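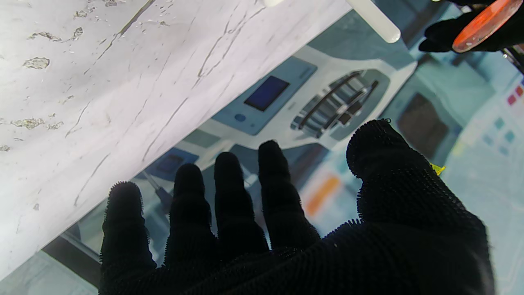 The Jatano hand came with a ten-day trial, and by day two I was already calling it Villon, which Nadiia says is how they get you.

I run a stone repair shop, okay? Sinks, tabletops, the occasional headstone. I didn't want a robot. But Riku Ogura (nicest salesman alive, terrible shoes) came by in March and told me the thing could feel a chip in marble before I could see it. It was all in the bristles, he said. Every one of them a little whisker! Only $3,980, and he'd throw in the spare thumb.

"What happened to the first thumb?" I asked.

"Nothing yet," said Riku.

So fine, I signed. Nadiia gave it the worst slab we had, a white one with gray veins and chips all over, and we set up a contest, me against the hand. I've been doing this 37 years. I closed my eyes and went over that stone with my fingertips, slow, the way old Mieczysław Olszewski taught me, and I called out every pit I found. Then it was Villon's turn.

It found all of mine. Then it went back to one corner, a spot as smooth as butter, and stayed there.

"It's stuck," I said. I was pretty pleased, I'll admit it.

Nadiia got the flashlight and bent down until her nose was almost on the stone. She stayed there a long time.

"Mieczysław did this one," she said. "There's a fill here. You can't even see the edge of it."

I put my hand on the spot and felt nothing at all. Then I called Riku and asked if they took payments.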